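Home > Help > Wiper Blades > Frequently Asked Questions

Wiper Blades: Your Questions, My Answers

I run the wiper side of the shop at Trulton, and I answer most of the emails that come in about blades, arms and adapters. The same things come up over and over, so I finally wrote them all down. If yours isn't in the list, drop me a line and I'll probably add it!

How do I know what length I need?

Measure the blade you have now, end to end, rubber only. Don't count the plastic caps. And please measure both sides, because on a lot of cars the driver's blade is longer than the passenger's (I get returns every week from people who bought two of the same). If the old blades came with the car when you bought it used, check the owner's manual too. The last owner may have stuck on whatever was lying around in the garage.

Can I go a size up?

A tiny bit, sometimes. Park the wipers, lift them, and look at how much room you have before the blade would hit the trim or the other blade. I tried going longer on my own wagon and got a lovely clacking noise at every sweep, so back to the stock size I went.

What's the difference between the Musar and the Tramia?

The Musar is our old-style blade with the metal bridge on top. It's cheap, it's tough, and you can swap just the rubber when it wears out. The Tramia is the flat kind, all one piece, and it hugs a curved windshield much better. If your glass is pretty flat, like on an older pickup, save your money and get the Musar. For a newer car with a big sloping windshield I'd go Tramia every time.

My arm has a hook on the end. What fits?

Most hook arms take the adapter that's already clipped into the blade when you open the box. Slide the blade down inside the hook, then pull up until it clicks. If it won't click, you've most likely got the wider hook, and the spare adapter in the little bag is the one you want. Keep that bag! People throw it out with the packaging and then write to me.
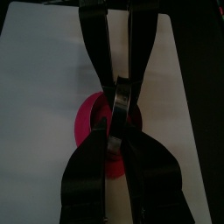 Do I need a different blade for the rear window?

Nearly always, yes. Rear arms use their own fittings, and there are a lot of them. Email me the model and year and a photo of where the blade meets the arm, and I'll look it up. Close-up photos help a lot more than one of the whole car.

Why do my brand new blades chatter?

Dirty glass, nine times out of ten. Wash the windshield properly, then wipe it down with glass cleaner and a clean cloth, then do the rubber edge too with a damp paper towel. Wax from the car wash is a big one. If they still chatter after that, the arm may be bent a little so the rubber can't flip over at the end of the sweep. A body shop can tweak that in a couple of minutes - I wouldn't do it with pliers unless you're used to that sort of thing.

How long should a set last?

I change mine twice a year, but I park outside and the sun cooks them. If you have a garage you'll get longer out of yours. Streaks, squeaks or a patch that never gets wiped all mean it's time.

Any tips for swapping them without breaking something?

Fold a thick towel and lay it on the windshield before you take the old blade off. A bare arm that snaps down can crack the glass, and I know this from experience (an expensive experience). Do one side at a time so you always have the other one to look at if you forget which way around it goes.
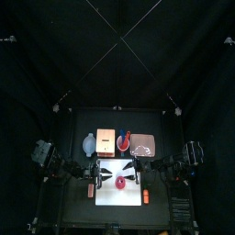
Trulton Wiper Help - Page 7

Do you sell the rubber on its own?

For the Musar, yes. Look for Pirzada refills in the parts list. They come long and you trim them to length with scissors, so one part number covers the whole range. The longest we stock is 675 mm. There are no refills for the Tramia, sorry.

Will beam blades lift at highway speed?

Ours have a small spoiler along the top that pushes them down. On my car they sit tight at 55 and above. If yours lift, check the arm spring first. A tired spring will make any blade float.

When does my order ship?

Order before 5 p.m. and it goes out the same day, except Sunday, when I'm out driving with perfectly clean glass.

Can I return blades I've already put on?

If they don't fit, sure - just send them back in the box with all the adapters. If they've been used for a month and you've gone off them, no, I can't resell those. Put your order number on a slip of paper inside the box, please, not on the outside where the mailing label goes over it.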